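Documentary and Community: Notes for Week 9
Instructor: Jirayu Pongsiri
Posted 23/10/2023

Hello everyone, and thank you for such a lively session last time. I promised to write up the part we rushed through at the end, so please read these notes before we meet again, and bring your copy of the screening log with you.

We left off with the question of what a campus screening is for. Most of you said "to show the film," and of course that's true, but I'd like us to think a little harder about the people in the seats. A person watching a documentary alone at home can pause it, argue with it, go make a sandwich. A person watching with 48 classmates hears where the others laugh, and (this is the part I find so interesting!) hears where they don't. The room becomes part of how the film is understood, and the conversation afterward starts long before the lights come up.

Our main case this week is "The Ferry at Piren," the short feature we watched in two halves. You'll remember that the director spent one long May on the river and came home with far more interviews than she could use. The finished film keeps nine of them. As you reread your notes, ask yourself who gets to speak first, who is only ever spoken about, and how long we wait before we hear the ferry operator's own voice. I've seen the film many times now and I still change my mind about that wait. 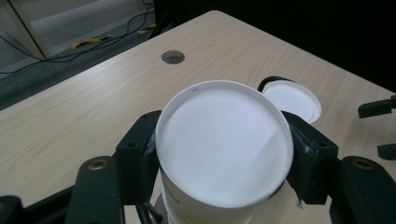

The other thing to look at is how the guest conversation was run when the film came to the Tahiri Hall series. The moderator opened with a very broad question, something like "What made you want to tell this story?" It's a kind question, and guests are used to it, but the answer tends to come out already polished. Her second question was about a single cut, the one from the empty landing to the schoolroom, and you can hear the director slow down and begin to think out loud. When you plan your own questions, start with a moment in the film and let the larger subject come in behind it.

A few terms to have ready:

Talkback – an open discussion with the audience right after a screening.
Moderated conversation – a host interviews the guest first, and the audience joins in later.
Participatory screening – the people who appear in the film help plan the event.

Reading: Chapter 9 of the Karnidach course reader, plus the Tiser interview in the back. The interview wanders quite a bit, so don't worry if you lose the thread in the middle – it comes back.

For next time, write a response of up to 400 words on one exchange from the Tahiri Hall recording. Pick a question you admired or one you would have asked differently, and tell me what it drew out of the guest. The recording is on reserve at the library desk under call number 1123, and headphones can be borrowed there too.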